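Two-Color Sorting Layout Adopted for Cable Tables in Hostosthorpe

The Wimov repair shop in Hostosthorpe has changed the layout of its cable sorting tables. Each table now carries one pink bin and one light blue bin, set at the far edge, on a plain brown surface. The rest of the top is kept clear between items. The change took effect in September and applies to all 12 tables in the building.

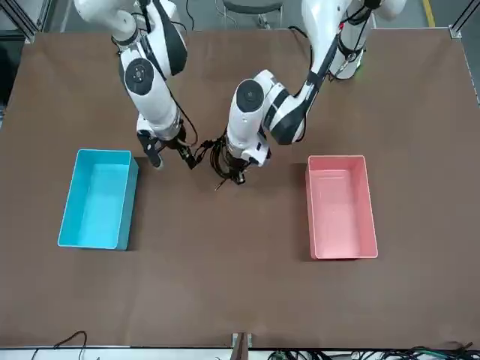 What goes in which bin?
Pink is for cables that passed the continuity test. Light blue is for cables that need a new connector or a second test.

Under the old layout, stock was sorted into 3 gray trays with paper tags. According to shop lead Poonam Rawat, tags came off in handling and mixed trays had to be tested again from the start. The shop handles 3,000 cables in a normal month, most of them short power and signal leads returned by Brunder and Desjardins.

Rawat said the matte top was chosen over a white one to cut glare from the ceiling lights. Bins are open and rectangular, with no lids or dividers.

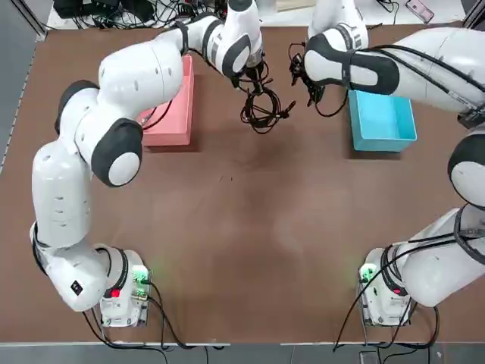

Coiling is done before sorting. A lead is wound into overlapping loops, with the free end left outside the coil so the connector can be read without unwinding. Tight winding is not allowed on leads with molded strain relief. Tangled leads are opened flat on the table first and inspected for cuts in the jacket.

Urmila Rana, who wrote the work instruction, said the open area in front of the bins is the part most often lost. "People park finished coils there," she said. "Then the next lead gets laid on top and you are back to one pile." The instruction now limits each table to one item at a time outside the bins. 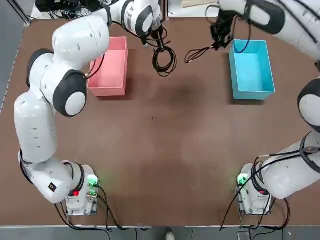
Pink and light blue bins at the far edge of a sorting table in Hostosthorpe.

A review of the layout is set for 2 months after the start date. Bin size and table height are not part of the review.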